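Deren council approval tracker

Version of 28 Sep 2022

This repository holds the monthly approval figures for Deren town council and its leader, typed up from the paper returns and put into one table. It covers 20 rounds of polling in eight wards, with the question wording kept the same from the second round onwards.

Files

approval.csv – one row per ward per round
wording.txt – the questions as printed
notes.txt – changes, late returns and corrections

Columns in approval.csv are round, ward, approve, disapprove, unsure and base. Shares are whole percentages and may add up to 99 or 101. The base is the number of people who answered, before weighting.

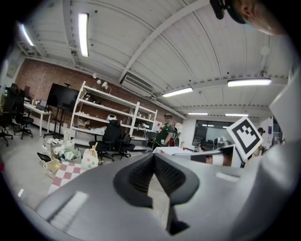
Naveed Dogar wrote to ask why Cheema ward shows 71 per cent disapproval in the February round when the printed sheet has 70. The sheet was rounded down by hand; the table uses the raw count. He also thinks the leader and the council should be in separate files, and that may be done in the next version.

Known problems

Illov ward has no figures for the first round. Zetia ward changed its boundary after round six, so earlier rows should not be compared with later ones – use the ward_old column in notes.txt to match them.

Corrections go to Mohsin Farooqui. Please give the round and the ward.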